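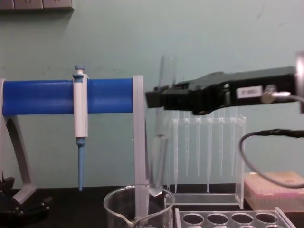

The living skin on the sand

Slow sand filters have been cleaning drinking water since the nineteenth century. The works at Pilley still depends on them, and on a layer of slime that takes weeks to grow.

16/01/2018

The water works at Pilley sits at the bottom of a lane, behind a hedge and a green gate. From the road it looks like a row of flooded tennis courts. There are six of them, each one a brick-sided basin with a few feet of water over a bed of sand. Water comes in at one end from the Idside reservoir, sinks through the sand, and leaves through drains in the floor. There are very few moving parts. On a still day the only sound is the inlet weir.

The works supplies 3,111 properties, most of them in the town and the rest strung out along the valley. Anyone who has lived there for long has drunk a great deal of water that has passed through those beds, and probably hasn't given much thought to what happens inside them.

For a long time the people who built such filters didn't know either. The first ones were dug to get rid of mud and colour. Clear water looked better and sold better, and sand was known to make water clear. That it also removed disease was noticed later, when towns that filtered their river water came through cholera outbreaks in better shape than their neighbours. The explanation had to wait until bacteria could be grown and counted on plates.

Sand alone is a poor barrier to bacteria. The gaps between the grains are enormous compared with a microbe, and if you pour contaminated water through a clean new bed, plenty of what went in will come out again. Leave the bed running for a few weeks and the picture changes. The numbers at the outlet fall and keep falling, although nothing has been added and the sand is the same sand.

The change is the work of whatever has settled on it. Engineers use a German word, schmutzdecke, which means something like "dirt cover", for the brown or greenish mat that forms on top of the bed. It is a mixture of silt, dead leaves ground to powder, algae, bacteria, fungi and the sticky material that many of these organisms produce. It feels like wet felt. Below it, each sand grain picks up a thin coating of its own, and this coating goes down much further than the mat does.

Particles arriving from above get stuck in all this. Some are simply too big to pass through the mat. Smaller ones bump into a coated grain and stay there. Dissolved organic matter is eaten by the resident bacteria, and the bacteria washed in from the reservoir find themselves in a crowded place where food is short and other things are hunting them.

The hunters get less attention than they should. Single-celled protozoa graze over the grains and swallow bacteria in quantity. Some sit on stalks and sweep the passing water with rings of tiny hairs. Others crawl. There are rotifers, nematode worms and, in older beds, small segmented worms which feed on the mat itself and help to keep it open. In a mature filter a gut bacterium that has come down from a sheep field has a low chance of getting through.

The Clondo project was set up to look at this community bed by bed. It runs for three years and is based in a small laboratory a short drive from Pilley, with the filters as its main source of material. The aim is practical. Every bed has to be cleaned from time to time, and after cleaning it can't go straight back into supply, as the part that does the work has been scraped off with the dirt. The project wants to know what comes back first, how quickly, and whether there is a better test for readiness than the ones now in use.

Cleaning is done the old way. The bed is drained until the water level is just under the surface of the sand, and the top couple of centimetres are skimmed off and taken to a washing bay. Small machines with wide tyres do the skimming these days. In the past it was men with flat shovels, standing on boards. The bed is then filled again from underneath, slowly, to push the air out. Trapped air leaves channels, and water will find a channel and run straight down it.

After that comes the wait, known as ripening. Water is run through the bed to waste, or back to the inlet, and samples are taken from the outlet. When the samples meet the standard and go on meeting it, the bed is put back. In summer this might take a few days. In cold weather it can drag on for weeks, and the operators at Pilley try hard not to have a bed out between December and the end of February if they can help it.

It doesn't always work out. An algal bloom in the autumn can clog a bed so badly that it has to come off whatever the temperature. Then the other beds must carry the load, and they can't simply be run faster. A slow sand filter earns its name. The water moves down through it at a rate of centimetres an hour, and the biology depends on that.

To follow the recovery, the project takes cores. A plastic tube is pushed into the sand, capped and pulled out with its contents in order, the mat at the top and the cleaner sand beneath. The deepest go down 40 centimetres. Each core is sliced in the laboratory, and the slices are dealt with separately so that the top and the bottom can be compared.

A good part of the work is shaking and rinsing. The organisms hold on tightly, which is useful in a filter and a nuisance on a bench, and they have to be loosened without being destroyed. A weighed amount of wet sand goes into a buffer solution and is shaken. The liquid is drawn off, diluted in steps and spread on plates. Another portion is set aside for DNA, and one more goes under the microscope the same day, as protozoa don't keep.

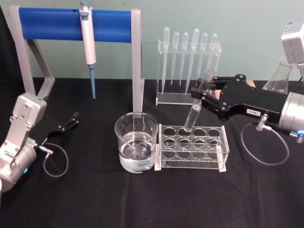
A pipette hanging from its stand, with a rack of transfer pipettes beside it.

Plates give only part of the answer. Most bacteria from water and soil won't grow on the usual jellies, or grow so slowly that they are missed. DNA picks up far more of them but has its own problems. It will find dead cells along with live ones, and a bed that has been in use for decades has a lot of dead cells in it. Neither method says much about what a species does for a living. The project uses both, and puts them next to the plain measurements that the works has always taken, such as turbidity, oxygen, temperature and the loss of head across the bed.

Some early patterns have come out of this. The mat returns in roughly the order one might expect, with bacteria first, followed by algae where there is enough light, and the grazers some way behind. The deeper sand hardly seems to notice the skimming. Its community looks much the same a week after cleaning as it did before. That fits with an opinion held by several of the older operators, who have long maintained that a bed skimmed thinly comes back quickly and a bed skimmed deeply sulks.

The grazers are the more interesting part. In the beds sampled so far, the outlet counts settle down at about the time the stalked protozoa become common near the surface. Whether one causes the other is hard to say. Both could be following temperature. There is a pair of small test columns at the laboratory, packed with Pilley sand, in which the two can be pulled apart, and those trials are going on now.

A second site has been added for comparison. The works at Org is smaller and takes its water from a moorland stream, brown with peat and rather acid. Its filters grow a thin, dark mat with many more fungi in it, whose threads run between the grains and bind them together. When an Org core is tipped out of its tube the upper part holds its shape for a moment. A Pilley core slumps straight away. The Org beds also clog differently, slowly at first and then all at once, and the staff there skim by the calendar and don't wait for the gauge.

Fungi in filters have not been studied a great deal. They are awkward to count, as a single one can be a speck or a net spreading through a handful of sand, and they have usually been treated as passengers. It is possible that at Org they are breaking down some of the tougher material from the peat, which bacteria make slow progress with. If so, they would be of use further down the line too. Peaty water needs careful handling at the chlorination stage, and anything that takes organic matter out beforehand makes the job easier.

Modern works are mostly built on other lines. Rapid filters, membranes and chemical dosing fit into a fraction of the space, can be switched on and off, and cope with rough water that would choke a slow bed in a day. Land is the main argument against the old method. Pilley has the land already, paid for generations ago, and its raw water is fairly clean by the time it has stood in the reservoir. The beds use very little power and need no coagulant, and the sand is washed and put back.

They do need people who know them. Much of the running at Pilley still comes down to walking round the beds in the morning, looking at the colour of the water and the bubbles lifting off the mat. On sunny afternoons in spring, algae make so much oxygen that pieces of the mat float up and drift to the corner by the outlet house, where they are taken off with a net. The operators write this in the day book along with the weather. The project has been copying out those books, which go back a good deal further than any of its own measurements, and matching them against the cleaning dates.

The next cores are due when bed four comes off. It was last skimmed before the autumn leaves came down and its head loss has been creeping up, though the cold has slowed things and it may hold out for a while yet. The tubes are washed and stacked in the outlet house, with the caps in a bucket beside them.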